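Rec league hoops: what if our hockey guys played with us?

dmelnyk_8
OK so it's August, the gym doesn't open up again until they finish the floor, and I am bored out of my mind. You know the Lachance Arena hockey crowd that keeps saying basketball is easy? I drafted a starting five out of them. Tell me where I'm wrong.

Point guard is Julián Miranda. He plays center on the ice, he sees everything two seconds early, and he never shuts up, so he'd be calling out screens all night. Shooting guard, Yvette Leclerc. I watched her hit 14 free throws in a row at the Pandell picnic wearing sandals!! Small forward is me (my thread, my rules).
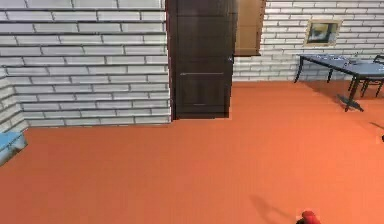 Power forward has to be Kári Kjærgaard. He's a defenseman, he's built like a fridge, and he loves standing in people's way. At center I'm going with Mélanie Penner, the goalie. She has the longest reach in the building and she already thinks the space around the net belongs to her.

alar_hoops
Fun list but no way on Kári. He'd foul out in 6 minutes. Have you seen him in the corners? Put him on the bench and let him in when you're up big.

plellness_fan
Disagree, you get five fouls and I'd want every one of his used. My problem is the goalie at center. Goalies don't run! Mélanie would be gassed after two trips down the floor.

mpenner
Hi, the goalie can read this. I ran track in school, thanks. Also I'd rather be the point guard, Julián never passes to anybody.

dmelnyk_8
lol fair, but he had the most assists on that team last winter, I'm not moving him.

mpenner
Half of those were shots that missed.

benchwarmer1608
Where's your sixth man? You can't run five hockey players for a full game, they're used to shifts of less than a minute. I'd do two full lines and swap everybody at once like they do on the ice.

alar_hoops
ok now THAT I would pay to see

dmelnyk_8
Line changes, I love it. Who's on the second line then? I need five more names by Sunday, and somebody please pick a small forward who can guard me in practice.

plellness_fan
Anybody with a pulse, Dwight. I'll make you a list tonight.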